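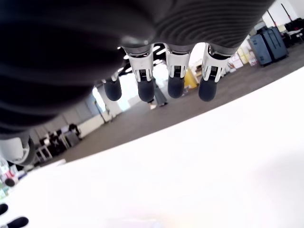 Do I have to cover the table before I set it?
The white top is fine bare. A cloth is only worth it if you're serving something that stains, like curry or beets.

Section 3. Setting the lunch table

I wrote the first version of this for the Chung office in August, and it has grown every time I've watched somebody new do it. If you've already read the bit on unfolding and locking the legs, you're in the right place. If you haven't, go back and do that first, please! I'll wait.

Before you start

You'll want a damp cloth, a dry cloth, the Limero plates and the tub of Drindier cups from the supply closet (the key code is 1086, and the handle sticks, so lift as you turn). Wash your hands. Put your coffee somewhere else. I mean it, I've wiped up more of my own coffee off these tables than anyone else's lunch.

1. Run the damp cloth over the whole top, edges included. Follow with the dry one. White shows every streak, so bend down and look across it toward the window.

2. Give the table a push at each corner. On carpet the feet can feel settled when they aren't. If it rocks, shift it a few inches and try again.

3. Bring the cups over in the tub and take them out one by one. Hold each one low on the outside, well away from the rim. People drink from there and they do notice.
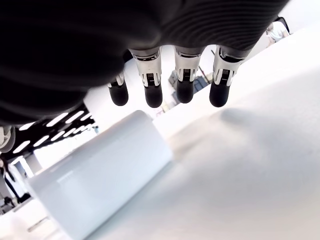
Fig. 2. White cylindrical piece, close up.

4. Stand the cups at the far side of the table, out of elbow range. Leave enough space between them that you can pick one up without knocking its neighbor (my hands are small and I still manage it).

Caution: Don't carry cups in a stack taller than your forearm. They lean, then they go, and on carpet they roll under things.

5. Now the plates. Check both sides for stickers and bits of packing film before any plate goes down. The film is clear and clings to everything, and I once served a sandwich on it.

6. Set each plate flat, then turn it a little under your fingertips. If it wobbles, there's a crumb or a scrap under it. Lift it up, don't slide it, or you'll just drag the scrap along. 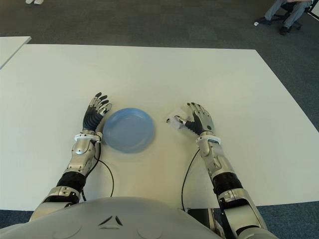 7. Line the plates up by eye, a thumb's length in from the edge. Dorothy Entwistle used to do it with a ruler and hers did look better than mine, but we had 2 tables to get through and lunch was getting cold, so we settled on thumbs.

8. Pick up any loose plastic and put it straight in your pocket or the trash. Leave it on the table and it'll be under a plate again the minute you turn your back.

Note: The plastic plates are light and can skate on a table that's still damp. If yours are moving around, go back to the dry cloth in step 1.

Note: If you have the older Trostier plates, they're a touch wider. Set them first and work the cups in afterward, or you'll be shuffling everything twice.

Clearing up

Same thing in reverse, pretty much. Scrape, stack the plates by size, cups back in the tub, wipe down. Let the top dry all the way before you fold the table, and see Section 4 for the legs.

Last changed 28th May (step 6 is new)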